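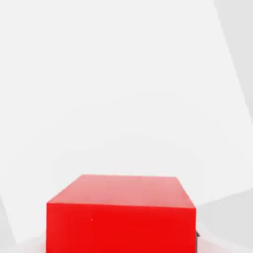 Tumden Block Handling Set: Data Card and Planning Notes

Version 2, issued 12/7/20

Purpose of this card

The Tumden set is a collection of simulated block handling runs kept by the Utmont equipment planning office. It was prepared to support the purchase of handling equipment for the Kurkwood site. This card states what the set contains, how it may be used in a budget request, and which costs it does not cover. Departments preparing a request for the coming budget year should read it before quoting any result from the set.

Background

The Kurkwood site plans to replace its manual block transfer station with an automated one. Under Utmont purchasing rules, a request of this size must include evidence that the proposed equipment can be fitted to the existing work area. Renting a full test cell was considered and set aside, as the rental would have used most of the planning allowance before any supplier had been asked for a price. The office chose to carry out the first stage in simulation and to hold back physical trials until a short list has been agreed.

Contents

Number of runs: 2842
Runs held back for checking: 250
Runs withdrawn after review: 145, not included in the number above
Image type: computer-rendered color stills and sequences
Other records: run settings, planned path, end result code, reviewer note where one was made

Each run is stored in its own folder. The run settings are plain text and can be opened without special software. Reviewer notes are uneven in length and detail. Those written before October follow an older form and have no entry for the approach direction.

Rendered views

The rendered images use plain surfaces and even lighting. A solid red block stands out clearly against white and light gray planes, and the views are suitable for judging approach and clearance. They are not suitable for judging how a camera will perform on the shop floor. Dust, worn paint, labels and changing daylight are absent from the model, and no allowance for them should be inferred from the results.

Some close views show only part of the block. Where the base is outside the view, reviewers were instructed to take its position from the run settings and to leave the image out of any clearance measurement.

Use in equipment planning

The set may be used for the following:

Comparing the reach needed under different floor layouts
Deciding whether one station or two should be requested
Preparing the technical section of a request for prices
Estimating the floor space to be kept clear during installation

The set may not be used as proof of cycle time. Simulated motion was run at a fixed speed chosen for ease of review, and suppliers will quote their own figures. A request that cites cycle time from this set will be returned to the department.

Costs outside the set

Past requests have tended to list the arm and controller and little else. The office asks that each request also carry separate lines for guarding, floor anchors, electrical work, operator training, spare gripper parts and yearly service. Software licenses should be entered as a recurring cost, even where the first year is included in the purchase price. Freight and unloading are to be shown on their own line — they have been hidden inside the equipment price in the past, and this made quotes hard to compare.

Gripper selection has not been settled. Departments should budget for the gripper as a separate item and should not assume that the one modeled in the simulation will be the one purchased. The block surface in the model is smooth, and the material supplied to Kurkwood varies from batch to batch.

Supplier comparison

Quotes will be requested under the Cormier framework, which sets common terms for delivery, warranty and acceptance. Each supplier will receive the same extract from the set, along with the site drawing. The 250 checking runs will not be released to suppliers. They are reserved for the acceptance stage, when the selected supplier's own simulation will be compared with them.

Where two quotes are close in total cost, preference will be given to the one with the shorter wait for spare parts. Service visits must be priced for the Kurkwood address and may not be quoted from a general rate sheet.

Known limits

Block sizes in the set match the current product range only. If a larger block is planned, the reach results should be treated as incomplete. The floor in the model is level; the Kurkwood floor has a slight fall toward the drain, and leveling work may be needed before anchors are placed. A small number of rendered sequences show compression marks on plain surfaces. These do not affect the recorded positions.

Withdrawn runs

The 145 withdrawn runs contained a wrong setting for station height. They are kept in a separate archive so that earlier drafts of the budget can be traced. They should not be combined with the current set under any conditions.

Access and updates

Access is open to planning and purchasing staff at Utmont and Kurkwood. Requests from other parties go through the planning office in writing and should state the intended use. Corrections are welcome and should give the run folder name and the nature of the error. The next version will be issued after the floor survey has been received, and will carry a revised table of clearances for both station layouts.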